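4.2 Ground handling at the Bromley fly-in

We recorded 1579 aircraft movements on the grass at Bromley in October, from the first arrivals to the close of the field. Marshals logged the parking row, the surface condition and the time each pilot took to shut down. Light gyroplanes made up the smallest group, and they were the most affected by soft ground. Sepúlveda and Kerslake found the same pattern at Ibarra, where the rotorcraft rows drained toward the taxiway.

Aircraft parked within 300 feet of the main gate took longer to reach the runway, mostly because of foot traffic. Moving the crossing point east cut the median taxi time by 2 minutes. Pilots were also asked what they carried for an overnight stay, as loose items in the cabin slowed preflight checks. Most had one soft bag (Figure 10).

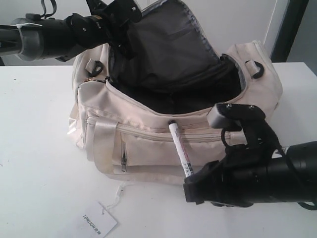 Figure 10. Fabric shoulder bag with zippered front pocket, main compartment open.

Answers on tie-downs were less even. Pilots who had flown in before brought their own stakes, while first-time visitors relied on the field's supply.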